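Sheehan girls open the season with a deeper bench
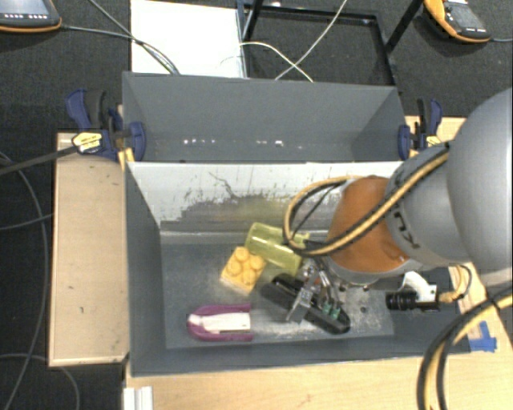

The Sheehan girls basketball team starts its new season in the first week of February, and the team looks quite different from the one that finished last year. Only two starters are back. The other three places in the lineup are open, and the coaches have used the preseason to try many combinations.

Last season ended in the second round of the Javex Tournament, where Sheehan lost to Jurkivix after leading at halftime. The players remember that game well. Jurkivix pressed the full court in the fourth quarter, and Sheehan did not have enough rested ball handlers to answer it.

This year the bench should be less of a problem. The roster has 11 players, and most of them can play at more than one position. The returning point guard will again bring the ball up the court, but she will not need to play every minute. A sophomore who moved up from the junior varsity has taken many of the reserve minutes in practice games, and she has a good outside shot.

Inside, the senior center is the other returning starter. She took 269 rebounds last season, the most on the team, and she has worked during the summer on her free throws. Her height is an advantage against almost every team in the league – only Olavex has a taller front line.

Defense is still the main question. Sheehan allowed too many easy baskets in transition, and the younger players are still learning when to run back and when to go for the rebound. In the last practice game the team scored well but gave away a large lead before it won in overtime.

The first game is at home against Olavex, with the junior varsity game before it. Doors open at 5:30 p.m., and the varsity game starts at 7 p.m. The first 100 students who come in the school colors will enter free. After that, Sheehan plays two games away from home before it meets Jurkivix again – this time in its own gym.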